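Forum > Robotik > Anschaffung und Planung
Thema: Budgetplan Tischroboter mit Greifer, zweite Ausbaustufe

greifbacke
Themenstarter
30. April 2018

Hallo zusammen,

ich habe grünes Licht für die nächste Runde! 600 Euro darf ich ausgeben, und zwar für alles, was an unserem Tischaufbau noch fehlt oder ersetzt werden muss. Der Arm selbst (ein gebrauchter Clirovard, lief vorher in einer Schulwerkstatt) ist bezahlt und läuft, um den geht es nicht. Aufgabe bleibt: Flaschen aus einem Korb nehmen, auf den Tisch stellen, wieder zurück in den Korb. Klingt langweilig, macht aber irre viel Spaß, wenn es klappt.

Meine Liste bisher, mit der Bitte um Zerpflücken:

1. Greifer
Angeboten ist mir ein neuer Zweifingergreifer von Skasavis für 272 Euro, mit Flansch und Kabel. Der jetzige schließt ordentlich, hat aber keine Kraftrückmeldung. Ich fahre also auf Position und hoffe, dass die Flasche dick genug ist. Mit dem neuen könnte ich endlich auf Kraft regeln, und die Weg-Auflösung soll auch besser sein.

2. Fingerbeläge
Ersatzpaar 33 Euro. Die Oberfläche unserer Beläge ist schon ein bisschen mitgenommen. Sie sind ziemlich breit, und zwischen Flaschenhals und Korbkante wird es damit schnell knapp, vor allem wenn die Flasche ganz am Rand im Drahtkorb steht. 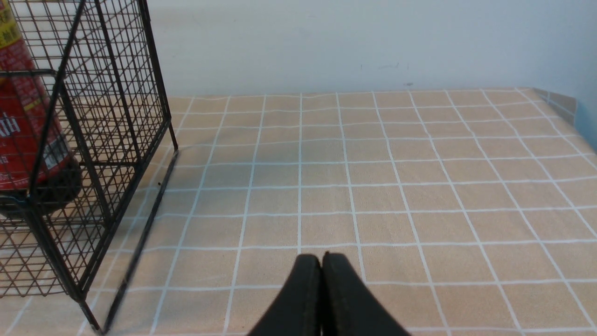

3. Licht
Eine flache LED-Leuchte mit Diffusor über dem Tisch. Noch kein Angebot, ich schwanke zwischen »Baumarkt« und »was Richtiges«.

4. Unterlage
Die Tischdecke mit den weißen Linien soll weg, stattdessen eine feste Platte oder Matte. Die Decke war billig und die Kästchen sind praktisch, wenn man beim Einrichten schnell was abschätzen will. Sie wirft aber Falten, und dann stimmt das Raster halt nicht mehr.

5. Rest
Kabelschlepp, Schrauben, ein zweiter Not-Aus. Kleinkram eben, der am Ende immer mehr kostet als gedacht.

Was würdet ihr zuerst kaufen?

Kabelkanal

Glückwunsch zum Budget! Ich würde den Greifer ganz nach hinten schieben. Fast die Hälfte vom Geld in ein Teil stecken, obwohl das alte noch tut, das wäre mir zu heftig. Erst Not-Aus, dann Unterlage, dann Licht, und wenn danach noch was übrig ist, reden wir über Kraftregelung.

Zum Not-Aus noch: bitte nicht unter »Kleinkram«. Der gehört als eigene Position ganz oben hin. Wenn zwei Leute am Tisch stehen, muss jeder einen in Reichweite haben.

Radka Radulović

Ich halte dagegen, Kabelkanal (beim Not-Aus natürlich nicht, da hast du völlig recht). Wir haben in Pavville ein Jahr lang mit reiner Positionsregelung herumgebastelt und ständig nachjustiert. Für jede neue Flaschenform eine neue Schließweite, dann eine Tabelle, dann eine Tabelle für die Tabelle. Mit dem Umstieg auf einen Greifer mit Rückmeldung war das alles weg! Ich habe damals sogar die Tabelle ausgedruckt und an die Tür gehängt, so froh war ich.

Was mich am Drahtkorb interessiert: Wie geht deine Kamera mit dem Gitter um? Bei uns war feines Gitter vor glänzendem Kunststoff ein echtes Problem für die Tiefenschätzung. Mal kam der Draht zurück, mal die Flasche, mal irgendwas dazwischen. Das würde ich testen, bevor du einen Cent für Licht ausgibst.

greifbacke
Themenstarter

@Kabelkanal: Überzeugt, der Not-Aus wandert auf Platz eins.

@Radka: Genau das Problem haben wir auch. Freistehend auf dem Tisch findet er die Flasche wunderbar. Durch das Gitter gesehen springt die Tiefe hin und her. Im Moment fährt er deshalb immer erst über den Korb und schaut von oben rein, was dauert, aber funktioniert. Ein Korb mit glatten Wänden wäre natürlich leichter, nur ist der Drahtkorb ja gerade das Spannende an der Aufgabe.

i_shevchuk

Hallo, Illia Shevchuk hier, ich lese sonst nur mit. Beim Licht kann ich etwas beitragen, das habe ich im Februar alles einmal durchgekaut.

Baumarkt reicht völlig, solange die Leuchte nicht flimmert. Kauf eine, nimm sie mit nach Hause, schau dir das Bild mit kurzer Belichtungszeit an. Laufen Streifen durch, geht sie zurück. Bei mir hat die dritte gepasst. Wichtiger als die Leuchte ist, wo sie hängt: schräg von der Seite statt senkrecht, sonst hast du auf jeder glänzenden Flasche einen weißen Fleck genau dort, wo der Greifpunkt liegen soll. Eine helle Wand hinter dem Tisch hilft sehr, die streut schön zurück. Da braucht man oft gar keine zweite Lampe.

Und zur Unterlage: matt! Matt, matt, matt. Ich hatte eine hübsche glatte Platte, und der Arm hat begeistert nach Spiegelungen gegriffen.

moosmutzel

Ich werf mal eine ketzerische Frage rein: Warum überhaupt eine neue Unterlage? Stoff verzeiht viel. Fährt der Greifer mal zu tief, gibt die Decke nach und die Finger sind noch dran. Auf einer harten Platte kostet dich derselbe Fehler einen Satz Beläge, also 33 Euro pro Schusseligkeit. Spann die Decke doch einfach vernünftig. Klammern an die Tischkante, fertig.

Das mit dem Raster verstehe ich, aber zum Kalibrieren taugt eine Tischdecke sowieso nicht, auch eine faltenfreie. Druck dir ein Schachbrettmuster, kleb es auf eine steife Platte und leg es nur dann hin, wenn du es brauchst.

Kabelkanal

Sehe ich anders, moosmutzel. Wer zu tief fährt, muss das in der Software abfangen, da hilft kein weicher Stoff. Außerdem schiebt sich so eine Decke mit, sobald ein Finger hängen bleibt, und der Korb wandert gleich mit. Dann suchst du einen Nachmittag lang, warum die Position nicht mehr stimmt. Dünne Gummimatte auf fester Platte wäre mein Kompromiss.

Radka Radulović

Gummimatte +1. Wir haben so eine aus dem Werkstattbedarf, schwarz und matt, zuschneiden kann man sie mit dem Teppichmesser. Einziger Haken: schwarze Matte und schwarzer Drahtkorb, da findet die Kantenerkennung nichts mehr. Nimm Grau oder Beige, falls der Korb bleibt.

moosmutzel

Okay, die Gummimatte kaufe ich euch ab. Die Klammern würde ich trotzdem erst probieren, kosten ja fast nichts.

greifbacke
Themenstarter

Ihr seid großartig, genau dafür schreibe ich hier! Neuer Plan, in dieser Reihenfolge:

1. Zweiter Not-Aus
2. Schachbrettplatte zum Kalibrieren, selbst gemacht
3. Helle Gummimatte, matt (bis dahin Klammern an die Decke)
4. Baumarktleuchte mit Rückgaberecht, seitlich
5. Greifer von Skasavis

Nur beim Greifer bin ich noch hin- und hergerissen. Hat jemand Erfahrung mit dem Händler? Das Angebot kommt von Hrytsenko, und dort steht »Lieferzeit auf Anfrage«.

i_shevchuk

Bei Hrytsenko habe ich schon zweimal bestellt, beide Male kam alles vollständig an, aber mit Geduld. Ruf an, schriftlich dauert es. Und frag unbedingt, ob der Flansch für den Clirovard dabei ist oder nur »ein Flansch«. Ich durfte mir damals einen Adapter drehen lassen, und der stand in keinem Budget.

Frag auch gleich nach, ob deine jetzigen Beläge auf den neuen Greifer passen. Falls nicht, kannst du dir das Ersatzpaar sparen und kaufst direkt schmalere für den neuen. Damit kämst du im Korb auch besser an die Randflaschen ran.

Kabelkanal

Guter Punkt mit den Belägen. Ich bleibe dabei, dass ich mit dem Greifer noch warten würde, wenigstens bis Matte und Licht drin sind. Vielleicht greift der alte dann plötzlich viel besser und du steckst das Geld lieber in eine Tiefenkamera.

Radka Radulović

Und ich bleibe dabei, dass er ihn kaufen soll :-) Eine bessere Kamera sagt dir, wo die Flasche steht. Ob du sie fest genug hältst oder gerade zerdrückst, weiß sie nicht. Bei dünnen PET-Flaschen ist der Unterschied riesig, und leer verhalten die sich wieder ganz anders als voll.

greifbacke
Themenstarter

Habe gerade mit Hrytsenko telefoniert. Der Flansch passt auf den Clirovard, die alten Beläge passen leider nicht. Schmalere gibt es zum selben Preis, die nehme ich dann statt des Ersatzpaars. Not-Aus ist bestellt, Matte und Leuchte hole ich als Nächstes, und den Greifer haben sie mir erst mal zurückgelegt. So habe ich Zeit, den alten noch mit neuem Licht am Drahtkorb zu testen, damit Kabelkanal auch seinen Willen kriegt.

Falls jemand eine Bezugsquelle für Gummimatten in Hellgrau kennt, gern hier rein. Ich finde bisher nur Schwarz und ein ziemlich wildes Grün.

moosmutzel

Probier es mal bei Laborbedarf, dort gibt es die als Tischauflage auch in Hellgrau. Kostet etwas mehr als Werkstattware, liegt dafür aber gleich plan. Und berichte bitte, wie es mit dem Korb läuft!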